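Section 4: Setting up your stallholder account for the main street market

Hi again! If you've made it through sections 1 to 3, you've got a login and a confirmed business address inside the Stakance precinct, so now we get to the fun bit, which is booking your patch of footpath. I've done this for my own little shop four seasons running and I still keep these notes open beside me.

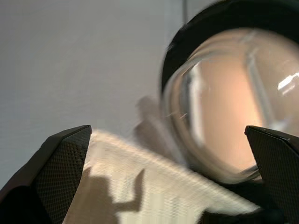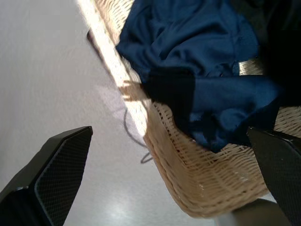

Before you start, have your public liability certificate saved as a PDF. The portal (it's called Pavex, you'll see the name top left) won't take a photo of it, and it logs you out after 25 minutes, so go and find the thing first.

1. Log in and choose Street Events, then Market Days. Ignore the button marked Quick Apply. It's for buskers.

2. Pick your trading category. If you sell a mix, choose whichever makes up most of your table. You can add a second one in step 5.

3. Open the street map and click a bay. Green bays are free, grey ones are taken, and the striped ones outside the Nnaji Arcade are held for shops that front the street. Bay 18 looks lovely on the map but it's right on the bus stop, and you can't unload there until the last bus has gone through.

4. Enter your stall size. Measure with the awning out! Mine was over by a hand's width my first year and I spent the morning trading with it half folded.

5. Add extras: power, a second category, a shared bin. Power is a flat $88 for the season and you bring your own tagged lead.

6. Upload the certificate, tick the footpath access box and press Submit. You should get a reference number on screen. Write it down, as the email can take a day or two.

Note: If the map loads blank, switch browsers. I've had no luck with it on my tablet at all, but it's fine on the old laptop.

Caution: Don't press Submit twice. You'll end up with two bookings and two invoices, and only the precinct office can cancel one of them.

Caution: Keep the yellow line on the footpath clear at all times, including while you're packing up. Prams and wheelchairs need the full width, and rangers do check.

Changing your bay

You can swap bays up until bookings close on October 11, 2024. Go to My Bookings, choose Move, and click the new bay. Your old one is released straight away, so be sure. After that date you'll need to email Somtochukwu Effiong at the precinct office with your reference number and the bay you're after. The office is upstairs at 221 Dedus Street if you'd sooner go in and sort it out at the counter.

Section 5 covers paying your invoice and printing your bay card.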